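Reseating the processor in an old Dell tower – do I have to take everything out?

Posted in Desktops & Repairs

Cinzia Bortolotti
Lurkton

Hi all! I've inherited an old black Dell tower from my sister's office and I want to get it going again for my kid's homework. It powers up, the fans spin like crazy, and then nothing on the screen. I already tried another monitor and another cable, same thing. Somebody at work told me to reseat the processor and put fresh paste on it, and I've never done that in my life. I've swapped memory before and that's my limit.

What I want to know is:
Do I need to pull the power supply and the drives to get to it, or can I leave all that in?
How hard is the little metal lever supposed to be? I pushed on it for a second and chickened out.
Is it worth the bother, or should I just get another one? The shop on Brira Street has refurbished ones for 75 dollars.

I did clean the dust out (so much dust!) and I have a tube of paste that's been in a drawer for a while. Thanks in advance, and please be gentle.

5 replies hidden – show helpful only

sezer_fan

just buy the 75 dollar one. old dells arent worth it and your paste is probably dried up anyway

Mojtaba Alipour
Grerkireck

Don't buy anything yet! I've done a bunch of these for neighbors and the processor part is much less scary than it looks. Fans and no picture is very often the memory, so before you touch the processor take out both sticks, put one back in, and try it. Then try the other one. If you get a picture, you're done and you've spent nothing.

If that doesn't do it, then okay, go for the processor. Unplug it from the wall, hold the power button for a few seconds, and lay the case on its side with the open side up. Working on it standing up is miserable – things fall and you end up doing everything with one hand.

You don't need to take out the power supply. I do like to get the hard drive out of the way though, mostly so I don't have its cables across my hands, and I stand it up somewhere off to the side where I won't knock it over. Take a phone picture of the cables first. I didn't the first time and spent 45 minutes working out what went where.

Warm the machine up for a few minutes before you take the cooler off, then shut it down and unplug it again. Old paste gets like glue and a warm cooler lets go easier. Twist it a little, don't yank. Then the lever: push down, slide it out sideways from under its hook, and let it come up. It's stiff, and it creaks going back down too, that's normal. The metal bracket flips up after it. Lift the processor straight up by its edges and don't touch what's underneath or anything in the socket. Look for the little notches and the corner mark so it goes back the same way around. It should just drop in with no pushing at all.

Wipe the old paste off with rubbing alcohol and a coffee filter, put a blob the size of a small pea in the middle, cooler back on, and don't forget to plug the cooler fan back into the board (ask me how I know). If your tube comes out watery or crumbly, get a new one, they're cheap.

The first picture is the inside of a Dell tower with the bracket up, so you know what you're aiming for.

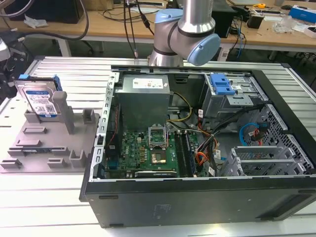
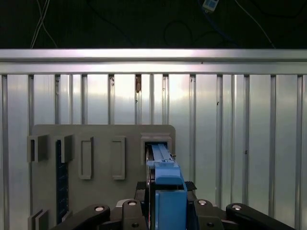

Posted by Mojtaba Alipour, Grerkireck | 14 people found this helpful

Cinzia Bortolotti

Oh this is great, thank you!! I had no idea about sliding the lever sideways, I was only pushing it down and wondering why it wouldn't come up. I'll try the memory sticks tonight after dinner and leave the rest for when the house is quiet. Do I need one of those wrist straps?

Mojtaba Alipour

I mostly just touch the bare metal of the case before I start and every so often while I'm in there. If you have a strap, wear it. And stay off the carpet in your socks. Let us know how the memory test goes, and if it beeps at you, write down the beeps.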